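Laundry folders wanted, paid day shifts at Skister

Imden is taking on people to fold and sort clothing at our Skister site. The work is light, indoors and paid by the hour. You do not need experience in a laundry or a shop. If you can fold a shirt the same way many times in a row without rushing it, we would like to hear from you.

The first block of shifts starts in May. There are 40 places, and we fill them in the order that suitable applications come in.

What the work is

Each shift you are given a station and a basket of mixed garments. You take one garment at a time, open it out flat, smooth it, fold it to the pattern on the sheet and set it on the stack. When the basket is done, the stack is checked and you start on the next one. Shirts take up most of the day. There are also towels, pants and children's clothes.
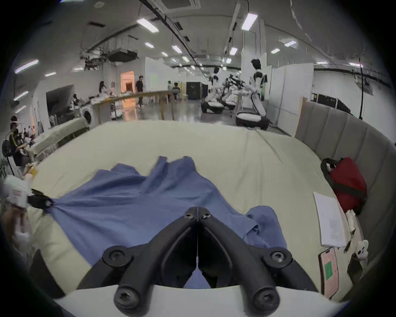 Stations are either a bed or a table. You will be moved between the two during the week, so please say on the form if bending over a low surface is a problem for you. Eskil Grønli sets the rota and can usually keep a person on tables if asked ahead of time.

Shifts are 3 hours long, morning or afternoon. Morning starts at 9:00 and afternoon at 1:30. There is one paid break of 15 minutes. You may do both shifts on the same day, but no more than four days in a week.

What we ask of you

You must be 18 or over and able to stand for most of a shift. Wear closed shoes and short or close-fitting sleeves. Take off rings and bracelets before you start. Unscented hand cream only, please, as the garments pick up the smell.

Reading glasses are fine. Gloves are not needed.
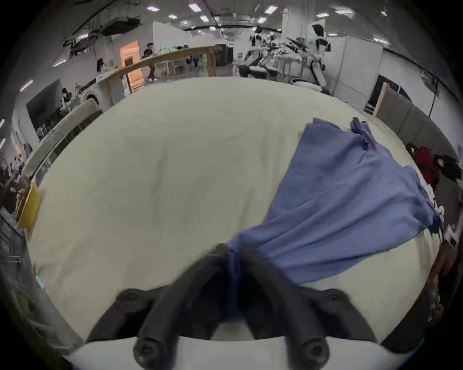

A blue cloth on one of the tables at Skister.

Pay and training

Pay is $69 per shift, sent by bank transfer at the end of each week. Your first shift is a training shift with Nabila Mangundap and is paid at the same rate. She goes through the folding patterns, how to deal with collars and long sleeves, and what to do with anything stained or torn (it goes in the gray bin and does not count against you).

Getting here

The 40 bus stops at Rønning, a short walk from the side entrance. Parking is behind the Marnix building. Do not use the front bays, which belong to another tenant.

How to apply

Fill in the short form at the front desk or ask Édgar Salazar to mail you one. Tell us which shifts you can do and when you could start. We reply to everyone, usually within a week. Questions about pay go to Trygve Forsberg at the same desk.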